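How to Learn Color Mixing With Just a Few Paints

I love this exercise! All you need is a small set of student acrylics, a brush and a Saturday morning. I use the Releck starter box, but any brand will do.

Step 1: Pick one blue
Look at how a plain blue thing changes from side to side as the light hits it. You'll want a light, a middle and a dark.

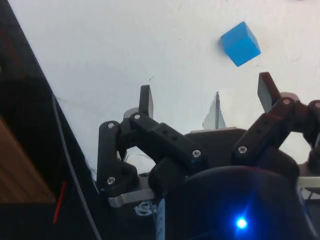
Step 2: Mix your row
Paint 16 squares on heavy paper (mine is 300 gsm), adding a tiny dab of white each time. Go slow, the white takes over fast!

Step 3: Bring in a warm color
Put a little red beside your blues and watch them wake up.

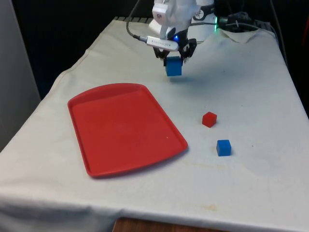

Let everything dry for 2 hours before you judge it, as acrylics dry darker. Then try the whole row again with green. So much fun!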